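What the gripper taught us in February
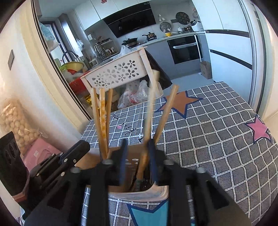

I promised last issue I'd finally write up the containers result, so grab a coffee (mine's a flat white and it's going cold) because I'm a bit excited about this one!

Quick catch-up for anyone new. We've been teaching a policy to pick things up from demonstrations people record in ordinary homes, holding the gripper in their own hand, with no robot in the room at all. The arm only turns up at the end, back in the lab at Penstead, when we see what it learned. Our question for summer was a pretty dull-sounding one: if you've only got the budget for 500 demonstrations, do you want them all in one tidy kitchen, or spread across every cluttered bedroom and bench you can talk your way into?

My money was on a mix. Ákos Major, who wrote most of the training code, said spread, spread, spread, and has been insufferable about it since.

We trained one model on 500 demos from our mock kitchen and another on 500 from real homes, same length, same labels, same everything else. Then we gave each one 100 tries at grabbing a container of utensils by the rim and shifting it, on surfaces neither had seen. The mock kitchen model managed 38. The homes model got 81. I made Ákos run the whole lot again, and he got 79, so I've stopped arguing.

The bit I find really interesting is the soft stuff. A container on a benchtop stays put when you nudge it, but on a bedspread it tips and sinks, and all the long handles poking out the top start swaying about. People compensate without thinking — they come in slower and close the fingertips later — and you can see the homes model doing the same thing on the arm. We never labelled any of that.

Now the grumbles. Of our first 300 home recordings only 243 were usable, mostly because the tracking gets lost when the gripper swings too fast near glass or a blank wall. Tondero (our tracking code, for the newbies) now beeps at you when it's struggling, and that's helped heaps. Lids are still a disaster. Please don't ask me about lids.

Next up is trying the same comparison with drawers, and the draft paper should be on the shared drive by April. If you've got a messy spare room and a free arvo, drop me a line and I'll bring the gripper round, plus biscuits.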